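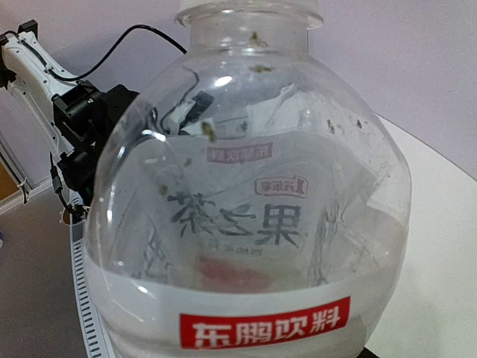

Große Teeflasche, zweites Leben als Gießkanne: mein Urteil nach 300 Güssen

Die 果之茶 von 东鹏饮料 habe ich wegen des Tees gekauft und wegen der Flasche behalten. Der Tee: süß, sehr süß, dann kurz Frucht. Zwei Sterne, und einen davon bekommt der Durst.

Die Flasche dagegen taugt was. Durchsichtig bis in die Schultern, man sieht also jederzeit, dass man schon wieder nachfüllen muss. Am breiten Ring unterm Verschluss lässt sie sich mit zwei Fingern tragen, auch voll, wenn man nicht weit will. Seit November gießt sie bei mir die Farne, mehr als 300 Mal, und ersetzt die Kanne von Farkell, die schöner war und tropfte.

Abzüge: Braune Flecken sieht man auf dem klaren Plastik sofort, die Flaschenbürste von Prulta kommt nicht um die Schultern herum. Das Etikett sitzt fester als meine Küchenfliesen.

Vier von fünf Sternen, leer.

Hạnh Vương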